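Grindudach Open Day is a yearly robotics demonstration held each October in the town of Hallik. It is organized by the firm Diltow and shows how robot arms learn to grip objects, first in simulation and later with real machines. The first event had 155 visitors. A recent one had 4,000.

The simulated part takes place on a grass field made by computer, where a two-finger gripper holds a black cylinder with a green ball on top. 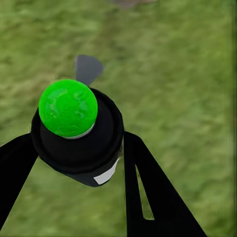

Dumitrescu remarked that the simulation hall was better than the live one, and that visitors should be given more time at the controls.

The live part is given in a hall with 1,000 seats. Entrance is free, but places must be reserved.

14 shares · 3 comments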